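4.2 The table at the foot of the argument

We had planned to treat the kitchen as the place where fruit lives. The coding sheet said so, the interview guide said so, and the floor plans we drew before the first visit had a neat little circle over every counter. Of the 59 surfaces that participants named as "where the fruit goes," a good many turned out to be in rooms with a bed in them. The coding sheet was revised in July, with some grumbling.

Part of this comes down to floor space. Most of the 14 homes in the Todero group are one or two rooms, and a table in such a home does not get to choose a career. It is a desk in the morning and a dining table at night, and between those shifts it holds a plate of fruit. Alvarado's earlier work on the Tello apartments calls these "tables of last resort," a phrase we like and have borrowed, although our participants were fonder of their tables than it suggests. One had owned hers longer than she had owned the bed, and made it clear which of the two would be leaving first.

What we did not expect was how much care went into the dressing of the surface. A kitchen counter gets wiped. A small table near a bed gets a cloth, and the cloth tends to be floral. When asked about it, participants spoke of the cloth as protection for the table, then went on to say how careful they were not to spill anything on it. We make no attempt to resolve this.

The plate is treated as part of the same outfit. Plain plates were described as being "for eating off," while a plate with flowers on the rim was "for keeping things on," even where both had come out of the same cupboard. Figure 3 shows the pattern at its most thorough, with flowers on the cloth and again around the rim of the plate.
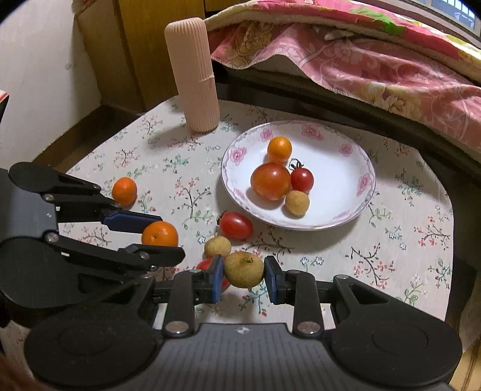
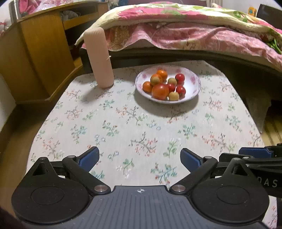 Figure 3. Fruit on a plate with a pink floral border, set on a flower-printed cloth. A tall pink container stands at the left, and a bed lies beyond the table.

The contents of the plate raised a separate problem, namely the tomato. Our category was "fruit," and the botanists are on the tomato's side, but we had assumed that ordinary households would not be. In the written diaries, which ran to 196 entries once the illegible ones were set aside, tomatoes were listed with mandarins and longans in a single breath, and the word "vegetable" was saved for things that had to be cooked. One diary keeper did apologize for including cherry tomatoes. She then included them every day until the diary ended.

Longans caused less trouble in theory and more in practice. They are small, they roll, and they have a skin that must go somewhere. Participants who kept them on a shared plate often kept a second dish or a folded tissue nearby, and the tissue appears in none of our original categories. We have since added "peel, destination of" to the Itomico coding scheme, where it is now among the better-filled fields.

Sorting by kind was rare. Only 5 participants said that they kept different fruits apart, and two of those -- on a second visit -- had stopped. The usual method was to set the big pieces down first and let the small ones find a place among them. Asked what made an arrangement look finished, people mostly answered that it was finished when the bag was empty.

We had hoped to say something about drinks and bottles, which share these tables and compete with the plate for room. The Ondico interviews touch on the matter only in passing, usually when someone was explaining why the lamp had moved to the floor. Section 4.3 takes up the lamp.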